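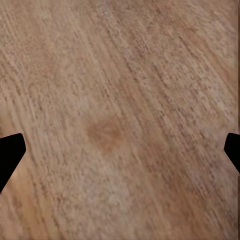
Dorian Tanguy thinks robots should be allowed to do whatever they like, as long as they are strong and fast, and he wrote to tell us so. Why bother with rules, he asked, when you could just build a better robot?

Well, Dorian, thank you for writing, and it's a good question, so good that we are going to spend this whole page on it. Get comfortable!

Let's begin with you. You are pretty strong and pretty fast, and there are still rules in your house. Walk on the stairs. Close the fridge. Ask before you borrow your sister's markers. The rules aren't there because you are bad at walking or borrowing. They are there because other people live in the house too, and everybody gets along better when they can guess what you will do next. A robot that comes into a home needs the same sort of thing, only its rules have to be written down very, very carefully, because a robot can't tell from your mom's face that she is about to be cross.

Who writes the rules?

Mostly grown-ups who build robots, together with grown-ups who check them. They sit down and argue (politely, most of the time) until they agree on a list. When lots of people in lots of places agree to follow the same list, we call it a standard. You use standards every day without noticing. A light bulb from one store fits a lamp from another store, and that is a standard doing its quiet little job.

At the Nokar workshop in Collville, the house robots have a list of their own. It is called the Niren list, and it has 14 rules on it. We won't give you all of them, or you would be here until supper, but we did pick out four that we like.

Rule one: go slowly near people. A slow robot gives you time to step out of the way, and it gives the robot time to stop.

Rule two: stop means stop. If somebody presses the big button, the robot has to stop what it is doing, even if it was almost finished and even if it was doing a wonderful job.

Rule three: look before you close your fingers. A robot hand should only squeeze when the robot knows what is between its fingertips. If it isn't sure, it keeps them open and looks again.

Rule four: keep the way out clear. If there is a door, people must always be able to get to it.

Practicing the rules

You might think that learning four rules would take an afternoon, and for you it probably would. Robots need a lot more goes than that. Before a Nokar robot visits a real home, it practices in a pretend one made on a computer, where a bump doesn't hurt anybody and a broken vase can be put back with one click. A new robot does 100 practice runs for each rule, and the tricky rules can take 3000. 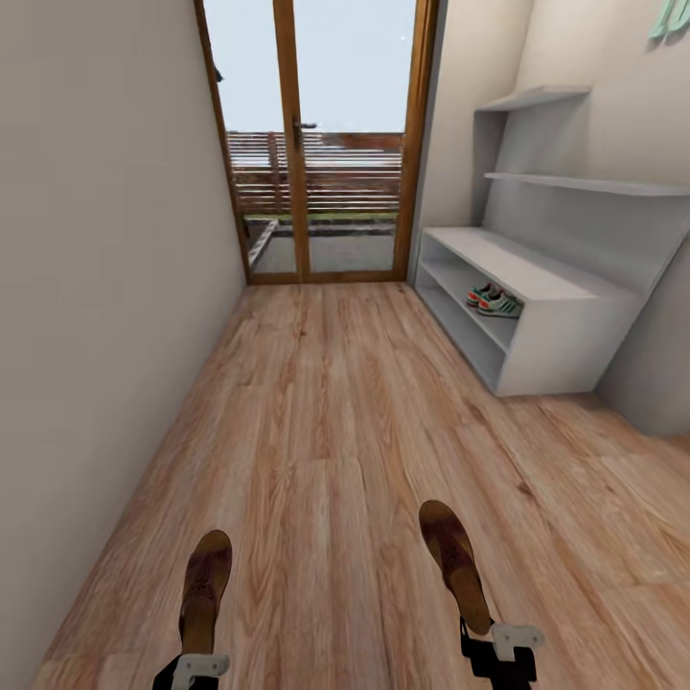
Rule four is the one that starts the most arguments at the workshop, because what does "clear" mean? A grown-up can step over a toy truck, but a baby can't, and neither can a grandpa with a walker. So the robot has to think about everyone who might come along. Take a narrow hallway with a glass door at the end. The sneakers are in the shoe cabinet on the right, and that's just where the robot should leave them, with the wood floor free all the way to the door. If it stops to rest, it mustn't park itself in the middle either!

Mrs. Bouvier's class tried the rules out in April by taking turns being the robot, and you can do that too. One person is the robot and one person holds the stop button (a jar lid works nicely). The robot walks slowly down the hall, says out loud what it sees, and freezes when the lid goes up. Freezing is much harder than it sounds, especially on one foot.

So, Dorian, build the strongest robot you can, and please send us a drawing of it. Just remember to leave room on its front for the button.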